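Stotley Household Words Survey -- Data Card

Version 3
Last revised: 13/03/2019
Maintained by: Hokbridge Dialect Archive, Stotley Reading Room
Contact for enquiries: Bianka Szűcs, Records Officer

Summary

The Stotley Household Words Survey records the words that residents of Stotley and Lammers use for common things in the home. It covers kitchen items, storage, bedding, cleaning and food. Answers were given in speech and written down by trained interviewers.
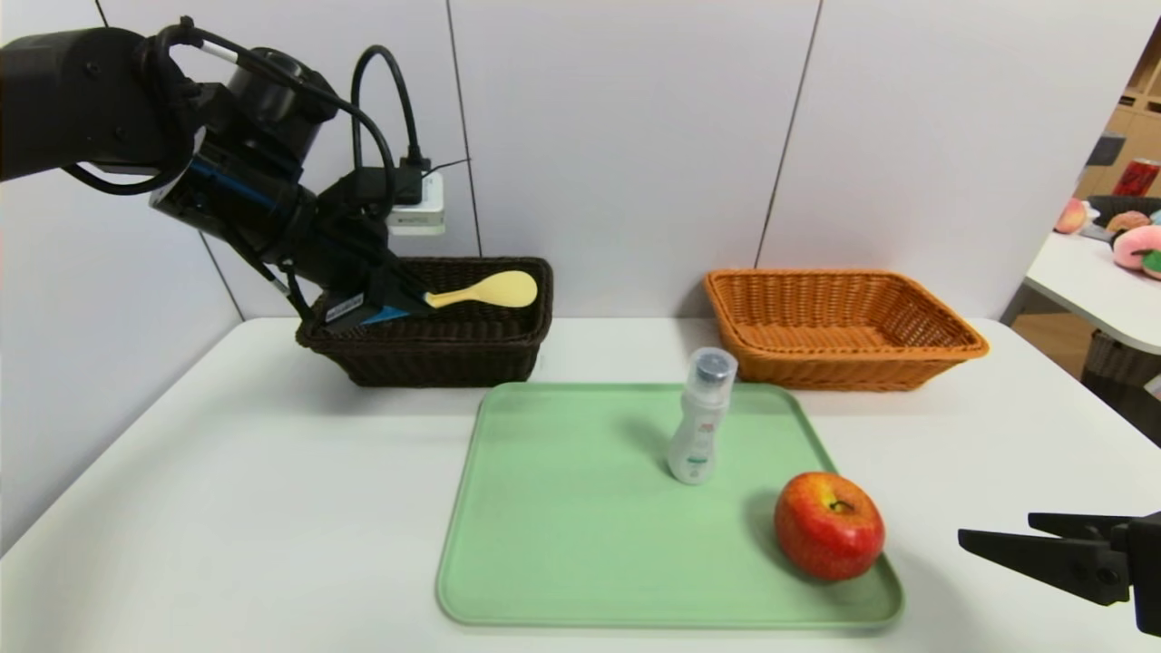
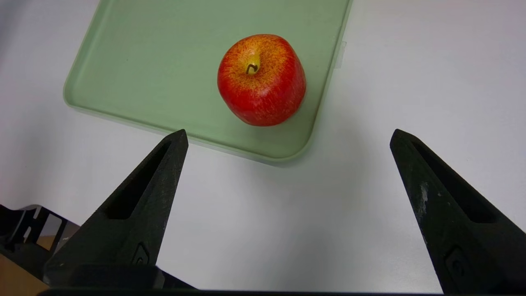

Storage and serving items: woven baskets and a spoon (first picture); a pale green tray (second picture).

Contents of the release

responses.csv -- one row for each answer given
speakers.csv -- age band, parish and years of residence
prompts.csv -- the 150 prompts, in the order in which they were read out
notes.txt -- interviewers' remarks, lightly edited

The files are joined by the column speaker_id. Text is stored as UTF-8. Empty cells mean that the prompt was not put to the speaker; the code NR means that it was put and no answer was offered.

Collection

Interviews were held with 47 speakers, all of whom had lived in either parish for at least 21 years. Each prompt was a short spoken definition, such as "what you carry the washing out in". Interviewers did not supply a word until the speaker had finished answering. Where a speaker gave more than one word, all were kept in the order spoken. The interview guide was written by Fatima Abubakar and revised by Ataberk Uysal after the first round.

Spelling

Words with an accepted dictionary spelling follow it. Other words are spelt as the interviewer heard them, and the column spelling_status is set to "heard". Users should expect the same word to appear under several spellings. A merged list is being prepared by Yesenia Echeverri and will be issued in December.

Known limits

Speakers under the age of thirty are poorly represented. Lammers has fewer speakers than Stotley, and comparisons between the two parishes should be made with care. The bedding prompts were reworded between rounds -- see the column prompt_version -- and answers from the two wordings should not be pooled.

Privacy

Names, addresses and house names have been removed. Sound recordings are held at Hokbridge and may be heard by appointment only.

Terms of use

The files may be used for study and teaching, provided that the Archive is named. Commercial use requires written consent. Corrections should be sent to the Records Officer, quoting the speaker_id and the prompt number.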